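Search this site Search Enter keywords Go

FOR IMMEDIATE RELEASE

Costache opens its Otport reading rooms for long-form letter writing, with 3,000 sheets of free paper to get everyone started

OTPORT, July. Costache, the family-run stationery maker that has been cutting, folding and boxing paper in Otport for 30 years, is delighted to announce the opening of the Statine Letter Rooms, a set of 3 quiet, comfortable rooms on the ground floor of its old packing building where anyone at all may come in, sit down and write a letter to somebody they have been meaning to write to.

Admission is free, and so is the paper, at least until the first 3,000 sheets are gone (and we rather hope they go quickly!). Envelopes are free as well. Stamps are sold at the front counter at the price printed on them, and there is a mailbox just outside the door, so that a letter begun after breakfast can be on its way before lunch.

The idea has been with us for a long while. Over the years a good many of our customers have told us much the same story: they buy a lovely box of writing paper, they carry it home, they put it in a drawer, and there it stays. They mean to write to the aunt in another state, or the old neighbor, or the college roommate whose last card is still propped up on the kitchen windowsill, but the house is noisy and the phone is ringing and somebody needs the table for homework. We began to think that what people were missing was a place to sit, and we happened to have a building with a good deal of sitting room in it.

The packing building had been used for storage ever since our shipping work moved across the yard. Turning it into something welcoming took the better part of a year, a little longer than we had planned, mostly on account of the floors. The old boards were uneven enough to roll a pencil from one end of the building to the other, and they have now been leveled and sealed. The windows on the yard side were repaired and kept, the radiators were cleaned and painted, and the heavy sliding door that used to let in the forklift has been replaced with an ordinary one that a child can open.

We gave a great deal of thought to the surfaces, too, as anybody who has tried to write a letter on a bumpy patio table will understand. We wanted something smooth and pale that would feel calm to sit at.

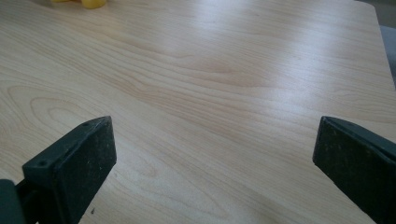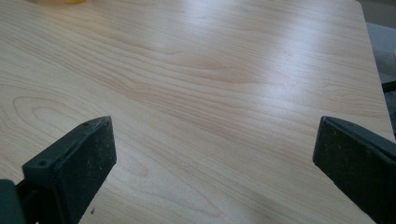 The first of the rooms is for plain, quiet writing, and we ask that phones be switched off there. The second is for families and groups, where talking is welcome and there are picture cards, colored pencils and lined paper for younger writers. The third room will be used for evening sessions beginning at 6 o'clock, starting with a beginner's class in tidy handwriting and another, already very popular with our own staff, on how to write the letters people find hardest: the thank-you that is much too late, the note to someone who is grieving, and the apology.

No one will read what you write, and no one will correct your spelling. Our staff will be on hand to fill a pen, find a blotter or suggest a way to begin if you have been staring at "Dear" for a while, and otherwise they will leave you in peace. You are welcome to bring your own paper and your own pen, whoever made them. Coffee and tea may be had at the counter and drunk in the second room, and we do ask that cups stay out of the first.

The Letter Rooms are named for Statine, our oldest line of writing paper and still the one we are fondest of. It is a soft, cream-colored sheet with just enough tooth to slow the pen down a little. The free sheets are all Statine, cut to the letter size we have always used, and they come with matching envelopes.

The pens on loan have been supplied by our friends at Vunent, the ink and pen maker, who have also promised to keep us in blue and black ink through the first year. Vunent will hold a pen clinic in the third room once a month, and anyone with a leaky or stubborn fountain pen is invited to bring it along and have it looked over without charge. Pens that need more than a cleaning can be left for repair.

Schools, libraries and retirement homes in and near Otport may reserve the second room for a morning or an afternoon. There is no fee, though we ask for a little notice so that we can set out enough chairs. The entrance is level with the sidewalk and there is parking in the yard.

The Statine Letter Rooms open at 10 in the morning and close at 5 in the afternoon, with later hours on class evenings. No reservation is needed for single visitors. Class places can be booked at the front counter.

About Costache

Costache makes writing paper, envelopes, note cards and notebooks in Otport, where it also runs a small factory shop. Its papers are sold through independent stationers and by mail order.

Press inquiries: please contact the Costache press desk at the Otport office. Paper samples are available to members of the press on request.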